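Primley sorts donated toothbrushes for June hygiene kits

February 16, 2020

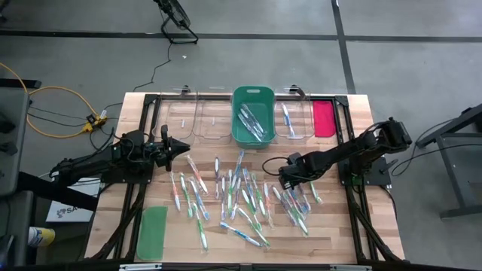 Packing for the Govine hygiene kit program has moved to the sorting stage at Primley, where toothbrushes are being separated before they are matched with toothpaste and soap. The first order calls for 1,000 kits, to be shipped in June.

The toothbrushes were supplied by Wunov as mixed stock. Handle colors, including green, blue, white and orange, are not grouped on arrival, and each brush stays in its clear blister packaging until it reaches the person who will use it. Packs with a split seal or a bent backing are set aside and do not go into a kit.

Sorting is done on a butcher-block worktable, with clear plastic bins and a green basket along the back. Packs are spread out on the wood and then moved to the containers. Once a container is full, its contents are transferred to a shipping carton holding 200 packs. Each carton is labeled with the batch number and the sort date, then sealed with paper tape.

"The packs slide over each other and the corners catch," said Teresa Moynihan, who manages kit assembly at Primley. "We keep the layer on the table thin. A deep pile takes longer to clear and more of the seals get creased."

Adult and child sizes are kept in separate cartons. Family kits contain six toothbrushes, and the smaller kits contain three. Both versions use the same outer bag, with the size printed on a label near the zipper.

Finished cartons will be stored on pallets at the Daly warehouse until the soap delivery is complete. Final assembly is scheduled to follow in the same building. Replacement packs for any rejected during sorting will be drawn from a reserve carton held at Primley.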